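06/06/2020

Wernirbridge, evening. Air 14 degrees at the back door, barometer steady, wind light from the west.

Finished the second coat on the lower sash of the kitchen window. The first coat went on too thick in the left corner and had sagged, so I cut it back with 500 paper, wiped it down and started that section again. The Lotex primer takes longer to harden than the tin claims. I left it overnight and it still clogged the paper after a few strokes. The upper sash can wait until the cords arrive.

The water butt was next. It has been losing level since March and I had put this down to the tap washer. I replaced the washer and marked the level with pencil on masking tape at nine this morning. By one o'clock it had dropped 3 millimetres with no water drawn. The base of the tap was dry to the finger all round, and so was the hose joint. The loss must be at the seam on the north side, where the butt sits against the wall and can't be seen without emptying it. Capacity is 1,000 litres and it is almost full, so I am not going to empty it in a dry spell. Moved the tape to the other side in case the butt is leaning and the reading is false. Will read again at seven tomorrow.

Mirjana Janevski rang at lunch about the Plonach survey. She has the old field book out of the archive and has been checking the levels along the drain against mine. We agree at every peg down to the culvert, then part company by 61 millimetres, and the difference carries on at the same value all the way to the outfall. A constant step like that is one bad reading at a change point, hers or mine, and not subsidence as the parish clerk would like. I suspect mine. The staff was set on the kerb at that point and the kerb has since been relaid. I have asked her to send a copy of the page with the backsights, as the reduced levels alone won't settle it.

Spent the afternoon on the Grgić lathe. The cross slide has a tight spot near the end of its travel and I had been adjusting the gib to suit, which only makes it loose everywhere else. Took the slide off, cleaned out the old grease and blued the ways. High at the last inch, as expected, where there is least wear. Scraped it lightly in two passes. It needs at least one more, but my wrist had gone and the blue was getting everywhere, including the telephone.

The swarf tray wants repainting as well.
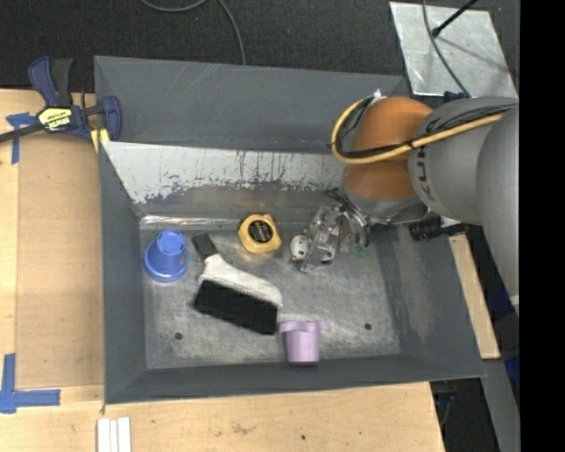
I am inclined to use the grey enamel left over from the gate, two thin coats, with the flaking coat taken back to sound metal first. Primer underneath, but a different make this time. Check whether the enamel has skinned over before buying any.

Beans: first flowers on the row nearest the fence, none on the other. Both were sown on the same day from the same packet. The fence row gets the sun earlier and was watered from the butt, the other from the mains. I can't separate the two causes without swapping the watering, so from tomorrow I shall swap it.

Still to do: read the butt, sash cords, backsights to check, oil for the lathe headstock. Bed at half past ten.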